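Why Worms Are the Best Workers on My Farm

Hi! I'm Hauwa Fashola, and I grow carrots, beans and squash at a little farm called Stirkurow. Kids who come to see us always want to know who does the most work. Is it me? Is it the tractor? Nope. It's the earthworms, and they don't even have hands!

So let me tell you what they get up to down there.

What's dirt made of, anyway?

Farmers like to say "soil" because dirt sounds like something you wash off your knees. Soil is made of tiny bits of rock, plus water, air, and bits of old plants that are rotting away. Rotting sounds gross, I know, but it's how a dead leaf turns back into food for a new plant. Roots can't munch on a leaf. They can only drink up very small things mixed in water, so somebody has to break that leaf down first.

Lots of creatures help with that. Some are so small you'd need a microscope to see them. Worms are the big ones, and they're my favorites.

How a worm eats

A worm has no teeth. It pulls a soft bit of leaf into its mouth and swallows it with some soil. Inside the worm there's a strong little pouch called a gizzard (chickens have one too!) and the gritty soil rubs against the leaf in there and grinds it up. What comes out the other end is called a casting. Yes, it's worm poop. Go ahead and giggle, I still do.

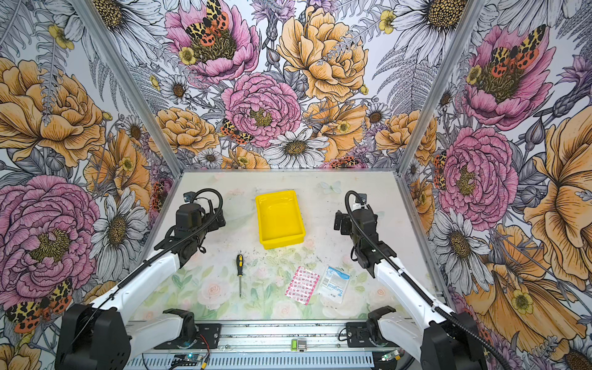
Castings are full of the stuff plants need to grow. They look like small crumbly heaps, and after a rainy night in April I find them all over my bean rows. My neighbor Danjuma Uzor scoops his out of a worm bin and mixes them into the pots where he starts his tomatoes. He let me try it one spring and I've been doing it ever since - my peppers loved it.

Tunnels, tunnels, tunnels

When a worm moves, it leaves a tunnel behind. Rain runs down the tunnels so it doesn't just sit on top in a big puddle. Air gets in too, and roots need air just like you do. Sometimes I pull up a carrot and see thin white roots growing right along an old worm tunnel. They took the easy road!

Worms don't have lungs, by the way. They breathe through their skin, and the skin has to stay damp for that to work. So if you pick one up, wet your hands first and put it back in the shade when you're done looking.

Make a worm jar

You need a big clear jar, some damp soil, some damp sand, a few old leaves and two or three worms from the garden. Ask a grown-up to help you make small air holes in the lid. Put in a layer of soil, then a layer of sand, then soil again until it's nearly full. Leaves go on top, then the worms. Wrap dark paper around the jar and keep it somewhere cool.

Take the paper off for a quick peek every few days. The stripes will start to get wiggly and mixed up as the worms carry soil up and down. Add a little water if it looks dry - only a little! After two weeks, tip your worms gently back into the garden, under some leaves, so they can get on with their digging.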